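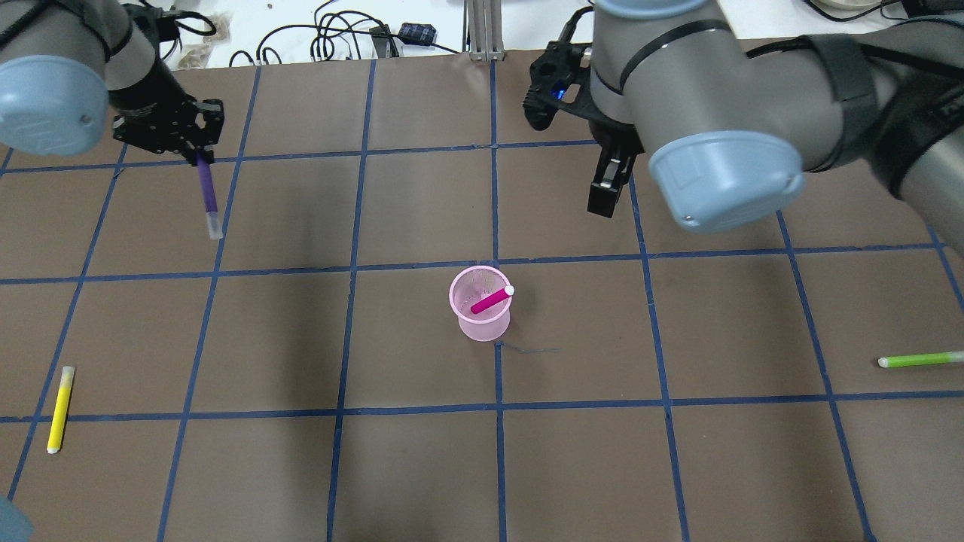

I'd told my sister I'd be home by seven, and at ten past eight I was still arguing with a pair of fingers.

The Stisik fingers, to be exact. We had them on one arm and the Trusasel set on the other, and the plan (my plan, I'd even drawn a chart) was dead simple. Pick up a pen. Put it in the cup. Do it again until one of them was clearly better, then write two pages for Vahidi so they'd pay us and we could all go and lie down. What I hadn't put on the chart was that I'd fall for one of them!

It was the Stisik. It had no business being the favourite. It was slower to close, it hummed, and it cost 700 more than the other one before you'd even bought the cable. But it had this way of stopping just short of the pen, like somebody about to pick up a baby bird, and then going in so gently that I kept holding my breath. The Trusasel just grabbed. Grab, lift, drop, next please. By teatime it was ahead by 14 picks and I was sulking about it.

So I did something daft. I changed the speed setting on the Trusasel. Only a touch, only to see – that's what I told myself – and the next three pens went all over the place. I looked at the numbers on my screen, and they were lovely, they said exactly what I wanted, and I felt sick as a dog.

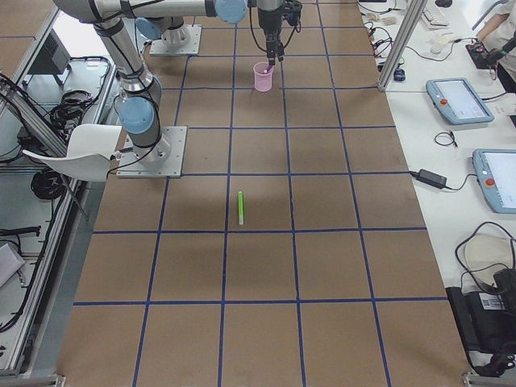

One for the cup, and the green still to go.

I put the speed back. Then I had to decide what to do with the bad three, and I'm ashamed how long I sat there with my finger over the delete key. In the end I left them in and typed "my fault, wrong speed" next to each one, which looks terrible in a proper log. Then I began the whole set again from pick one. We'd got to 292 the first time. You can imagine how popular I was.

The second go was different, and I still can't say why. Maybe the Wusex controller had warmed up, maybe I had. The Trusasel began missing the pens that lay at a slant. It would come down, close on nothing much, and go off to the cup looking very pleased with itself. The Stisik kept humming. I stopped watching the score and started watching the pens, and I found I'd been wrong about the gentle thing as well. It wasn't being gentle, it was late. There was a little lag between the camera and the fingers, and I'd spent all day thinking it was manners.
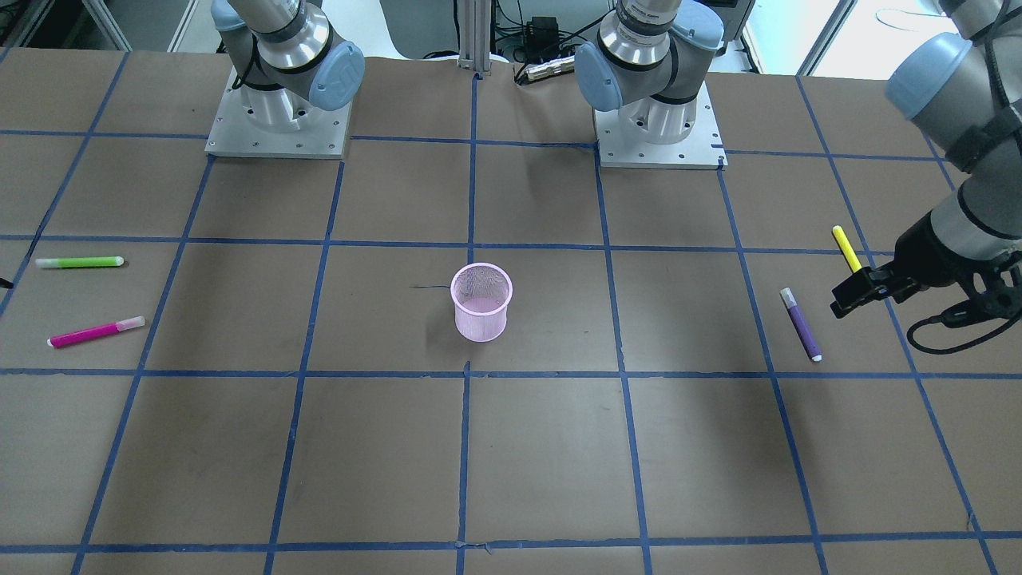 You know they'll buy the cheap one anyway, said a voice from over by the kettle, they always buy the cheap one, and then they ring us in April to ask why it drops things.

I said I knew. I wrote it up as it was, lag and all, and put the Trusasel first by a whisker. My sister had eaten my half of the pie. On the bus I kept pinching my thumb and finger together, stopping just short, and the man opposite moved seats.

981 shares | 14 comments

More short stories
The Lift That Waited
Night Shift at the Jam Works
What the Satnav Said

Last updated: 30/01/2020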